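Datasets / Text / Household

We use cookies to remember your language setting. Accept | Manage

September — posted by Corina Holzer

# Geketti Sleep Diaries

3085 diary entries from people who were asked to write down how they slept and mostly wrote about their neighbors instead. Collected by Moncrieff, cleaned by hand, complained about throughout.

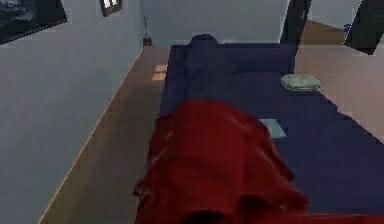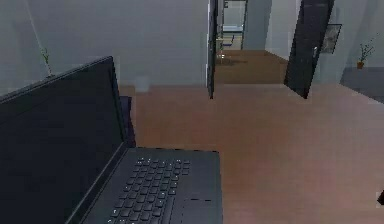

*Bed with red blanket (first); open laptop, screen dark (second).*

## What's in it

- `entries.csv` — one row per night
- `writers.csv` — 653 writers, names removed
- `notes.txt` — Riaan Dlamini's remarks on spelling, left in by popular demand (his)

Bedtimes are as typed. "Late" is a valid value, and so is "don't ask."

## Known problems

Naps are coded as nights if they ran past 3 hours. Busisiwe Chauke objected to this and was outvoted. The `mood` column has 12 levels, two of which mean "fine." Merging them broke the loader, so they stay.

Entries from the Zarkgate group stop in the middle of the month, when the reminder emails went to spam.

## Use

Free for research and teaching. Please don't sell mattresses with it. Bongani Mokoena answers questions before 9 a.m., having not slept either.

Newsletter: new releases, once a month. Enter your email to subscribe.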